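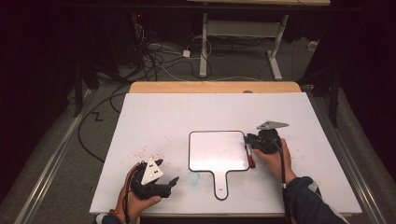
paddle on the table, a gripper in each hand

Search this board... Advanced search Go

Right gripper drops out mid-task, replay went bad (long-ish)

inkwell_dh wrote:
Hi all. Using the Pitum hand-held pair with Flulon for tracking, task is pick up marker, write on the little paddle board, put marker down. Hands do the demo, arms replay it later. Fine for months. Started going wrong in October.

What happens: right side freezes in the log. No error. Position just holds at the last good value, finger width too, then jumps to wherever the hand is now. Didnt notice while recording, everything looks normal when you're the one holding the thing. Then we replayed one on the arms and the right arm stopped dead, waited, and went straight across to catch up. Took the marker with it and hit the paddle hard enough to flip it off the table. One of us was standing closer than he should have been. E-stop got hit, no one hurt.

So far:
- swapped the USB port, same
- restarted Flulon between runs, same
- longest gap I found in the log is 4000 ms
- left side never does it

Anyone seen this? Want to fix it before we run the arms again.

gantryrat wrote:
Tracking loss. Look at your right plate. When you write you roll your wrist and the plate goes edge on, the camera has nothing to look at. Left one stays nice and tilted up so it never drops. Seen it a hundred times.

inkwell_dh wrote:
Would buy that but finger width freezes too?? Width doesn't come from the plate, comes down the cable.

gantryrat wrote:
Depends how Flulon writes it. If it only writes a row when it has pose + width together you lose both. Check the raw file not the merged one.

mossy_bracket wrote:
Disagree w/ gantryrat. It's the cable. Right one hangs off the wrist with its own weight on the connector, and writing is exactly when you're wiggling it. Ours at the Brusesstead lab did this, the connector shell was cracked. Put a strap on the forearm and take the load off.

Also can we talk about the replay part. An arm that sees a jump like that should fault out, not chase it. That's the bigger problem imo. Bad data happens. What's your speed limit set to

inkwell_dh wrote:
@mossy_bracket it was off. I know. It got turned off for a different task and stayed off.

@gantryrat going to look at raw tonight.

gantryrat wrote:
Speed limit off with a guy next to the table. Ok.

Still saying it's the plate. Also that paddle is shiny as heck, what are your lights doing? Glare doesn't help.

tallboy_escobedo wrote:
Glare wouldn't freeze only one side would it. The paddle is in the middle, both plates are off to the sides of it. We use glossy boards here in Escobedo all the time, no issue.

inkwell_dh wrote:
Ok did a bunch of runs. Same task, same table, nothing moved except what I list.

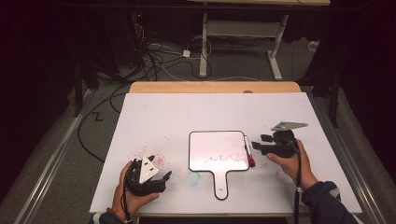 writing on the paddle, marker laid down next to it

8 runs. First 4 with the cable hanging like normal, last 4 with it taped along my forearm with slack at the gripper. Wrote the same kind of scribble every time, tried to be sloppy on purpose and roll the wrist.

Hanging: dropouts in 2.
Taped: none.

Raw file: width is missing in the dropouts. Pose is NOT missing in the raw, it keeps going the whole time. Merged file holds both when one goes away. So half a point to gantryrat for how the merge works, but it's the cable starting it.

mossy_bracket wrote:
Called it. Open the connector up before you celebrate tho, tape only hides it.

gantryrat wrote:
Small sample. Four clean runs is nothing if it only happens some of the time. Run it all day with the tape then tell me. And the edge on thing is still going to bite you even if it isn't this.

tallboy_escobedo wrote:
Fair point on the sample. But pose was there in the raw, so it isn't the plate this time. Come on.

Dong-hyun Yoon wrote:
Had the same hold behavior on the merge step. There is a setting for it in our version, under export, called hold last value. Turn it off and you get blanks where the data is gone, and then the replay refuses to load the file. That's what you want. Don't rely on someone spotting a flat line by eye.

Then go back over everything you recorded in October, the right side at least. Any flat stretch followed by a jump, pull it.

inkwell_dh wrote:
Found the setting, it was on. Off now. Speed limit is back on for every task and the password is changed so it can't be switched off from the demo PC. Floor tape for where people stand during replay goes down tomorow.

New cable on order. Will open the old connector once it's here, don't want to be down to zero.

mossy_bracket wrote:
Post the connector when you do.

gantryrat wrote:
Still want the all day run.

Reader comments

pk_wrist: same freeze on ours, left side though. cable was fine, it was the hub

solderblob: does the hold setting exist in older Flulon? cant find it anywhere

nightshift_ana: check under merge not export if yours is old

Contact us | Copyright, all posts belong to their authors | Back to top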